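3.2 Shelf replenishment and recorded stock

Inventory records in small grocery stores drift from the physical stock between full counts. Earlier work at the Catterall site put most of this drift down to checkout errors. We examine a second source, the delay between the moment a carton leaves the back room and the moment its contents are entered as shelf stock. Bottled drinks were chosen as the product group, as they sell quickly and are restocked by hand (Figure 6).

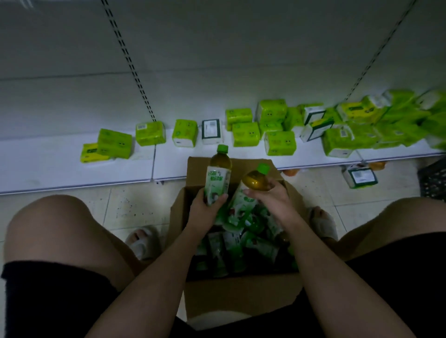

Records were taken from two stores, Neltov and Skisadside, over 30 trading days in June. Both use the Tateo stock ledger, which logs a transfer only when a clerk confirms it. A transfer was treated as late if confirmation came over 30 minutes after the carton was signed out. Thursday deliveries were coded separately – they arrive before opening and are often left unconfirmed until the midday break. Following Saraç, we did not correct for breakage.

Figure 6. Bottled tea in an open carton.

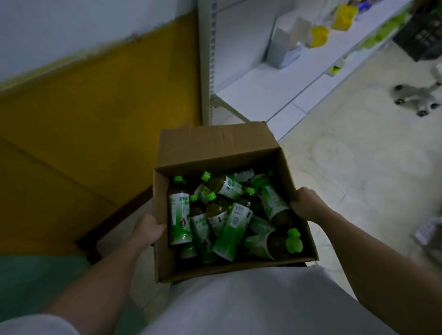 Does a late confirmation change the order quantity? It does when the reorder run falls inside the delay, as the ledger then shows the shelf as short and requests stock the store already holds.

The effect is bounded by the length of the reorder cycle. With a 48-hour cycle, most late entries clear before the next run, and the surplus is absorbed by normal sales. Shorter cycles leave less room for this, a point we return to in Section 4.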